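Notes for the Flikstead talk, 10 Jan 2025. Slot is generous, so slow down, drink water, and don't read the slides out loud.

## Hello and thanks

Say thank you to the Flikstead people for having us, and for the soup. Say where we come from: Trekville, small outfit, one decent-sized room, a lot of black curtain. Most people here will have heard of the Clollevent project because of the arm that packs trays, and a few will have heard of it because of the glass. This talk is the glass one. Let them laugh, wait a bit.

Then ease in. We teach our arm by doing the job ourselves with a gripper in each hand, over and over, and the arm learns from the recordings. One of the jobs is a wooden case with little compartments and a glass lid. Open it, hold it, set it back down. It sounds like nothing, and I thought it was nothing, and I put it on the schedule for a slow afternoon (I'd like to go back and have a word with myself about that).

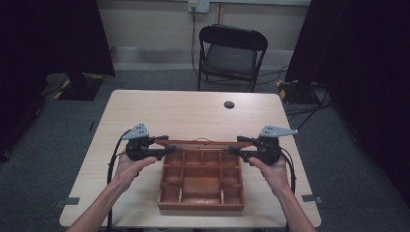

## What happened in March

Tell it straight through, no slides changing.

We had 129 recordings of the case. The training run looked lovely - the curves went down the way curves are supposed to, and everyone was in a good mood. We put it on the arm. The first few lifts were fine. On lift 9 the lid came up, hung there a moment at a steep angle, and slid out of the left finger. It came down on the corner and the glass went everywhere, including into my lunch, which I'd left inside the fence line. Own up to the lunch. It's a safety point too, and I'll come back to it.

No one was hurt. Say that early, people get tense otherwise.

We blamed the arm first, naturally. We checked the wrist, we checked the force limit, we swapped a cable that had nothing wrong with it. That took longer than I like to admit in front of an audience.

The thing to get across about this task is how little there is to hold. You've got a strip of foam against a varnished wooden rail, right out at the corner where the side of the lid meets the front, and the weight of a sheet of glass wanting to go the other way.

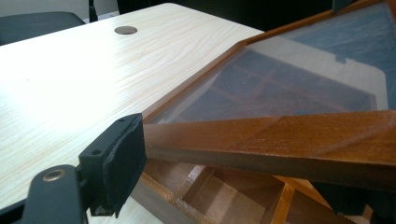

When a person does it, the hand feels the lid start to creep and squeezes a touch harder without any thought at all. You could do it while talking about your weekend, and we generally were. The recording keeps how far the jaws closed. It doesn't keep the squeeze. So if the foam is fresh and thick, the jaws stop at one width, and if the foam has been through a few weeks of sharp edges they stop at a narrower one, with exactly the same lid between them.

Our pads had lost 3 mm between the first session and the last. The arm had new ones. You can see where this should have gone: with thicker foam it ought to have gripped harder, and for most of the lid it did. But we had put new foam on the right finger and missed the left, where the pad was older than anything in the recordings. The arm closed to a nice average width and on that side there was hardly any foam left to close on.

Pause here. Somebody always groans. Groan with them.

## The glass hides things

Keep this part shorter than last time, I wandered off into optics.

Varnish and glass are both shiny, and from a camera down at the gripper the lid is part reflection and part compartments showing through. Creeping is very hard to spot. After the drop we went back over the recordings, slowly, all of them, and found 16 where the lid shifted in the fingers and the person holding it caught it. None had been flagged. Everybody who did one remembered it as a good lift, and from where they stood, it was.

There's also the matter of steadying. The stile has an ornate silvery handle on it, and people put their fingers close by, up at the end of the wood, because that's where your fingers want to go. An arm trained on that lift has no such fingers.

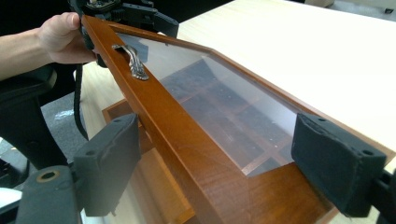 A visitor from Weerasinghe asked, when I showed an early version of this, whether we shouldn't simply throw out every recording where the lid moved. We tried it, and the arm got stiffer and more sure of itself, and I didn't enjoy standing near it. We put them back, marked as saves, and that went better. Thank Weerasinghe for the question, it was a good one and it cost us a week.

## What we changed

Read these off, adding stories only if there's time. There won't be time.

1. Pads are replaced in pairs, and the session sheet has a line for it. If the edge is ragged, it's done, however comfortable it feels.
2. We measure the closed width on a steel block before the first recording and after the last one.
3. Long loose pieces get the same checks as the lid. A plank only has the two fingers on it too, and the far end swings.
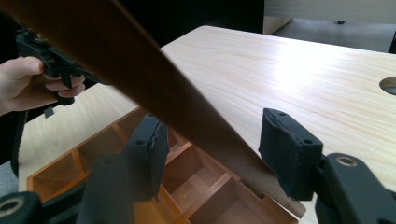 4. The glass is out. The arm practices with a clear plastic sheet in the lid, cut to the same size and weighted at the edges. Real glass comes back when we have a clean run, and then only with the fence shut.
5. No food inside the fence. Mine included.

## Questions I'll probably get

*Would a force sensor have caught it?* Probably yes. We have one on order, and it'll need its own checks.

*Did you throw the training run away?* Kept it, labeled it, and I still look at it when the curves are pretty.

*Can we have the session sheet?* Yes, copies on the chair by the door. Remember to put them there before starting.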